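Dear Hauwa Akinola,

I hope the summer has been kind to you and everyone at the Clukosia fund. Your last note asked for "the honest middle of the story" on the Ustura review, and I have tried to give you that, though I see I have once again gone over the one page you like.

As you will remember, the grant covers a home trial of the Ustura kit, a pair of hand-held grippers that a person carries from room to room to record small everyday handling jobs. Edet sells it with a carry case, spare finger pads and a year of upload service. Our task at Brutport is to find out whether it is worth the price for small training groups like ours, who have no lab to speak of and do most of their work in borrowed corners of ordinary homes.

The kits arrived in June, two of them, and setup was easier than I had feared. The printed guide is short and mostly clear, although the page on pairing the left and right units has them the wrong way round, and we lost most of an afternoon to that. Edet answered our message the next morning and was very nice about it – I would like that on record, given what I say about their upload service further down.

Since then we have completed 66 recorded sessions in 12 homes. We began with the easy things, folding towels and moving cups, and have now come to the part of the plan I was most looking forward to, which is small items: hair ties, badges, charms and all the other bits that collect in a dish by the front door. They are fiddly, they overlap, and they are a much better test of the finger pads than anything with a handle.
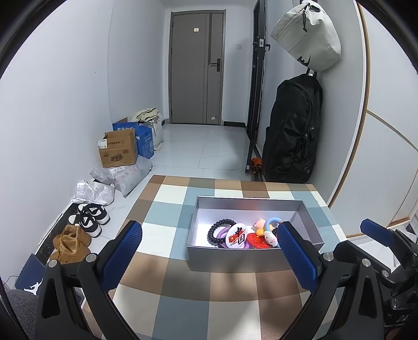

Small-items work in an entry hallway, with the trinkets grouped in an open box on a low table.

Hallways have taught us a good deal. They are narrow, people keep their shoes and bags in them, and whoever is holding the grippers has to think about elbows as well as fingers. Our operators like the light jaws and say that their wrists feel fine after a normal session. They are less fond of the grip shape, which suits larger hands, and I have asked Edet whether a smaller handle is planned. The textured pads do well on round badges and on anything with a bit of thickness. Thin, flat pieces lying against the wall of a box are harder, and our newer people tend to push them along the side before they can get hold of them. With practice this improves, and I would tell any buyer to set aside a few days for it.

The upload service is my one real complaint. Longer sessions stall partway and have to be started again by hand, and on 6 occasions we had to record the whole session a second time. Edet has promised an update and we will test it as soon as it reaches us.

We are within budget. The spare pads have lasted better than planned, so I would like your permission to move that money toward operator hours, and I would be grateful for a yes or no before the next round of home visits. Still to do are the kitchen sessions, a side-by-side check of the two kits, and the written buying advice, which I have started and which is already too long.

Thank you, as ever, for your patience with us. You would be very welcome to come along on a visit and try the grippers yourself – wear comfortable shoes!

With warm wishes from all of us,
The Ustura review team, Brutport
Wed 14 August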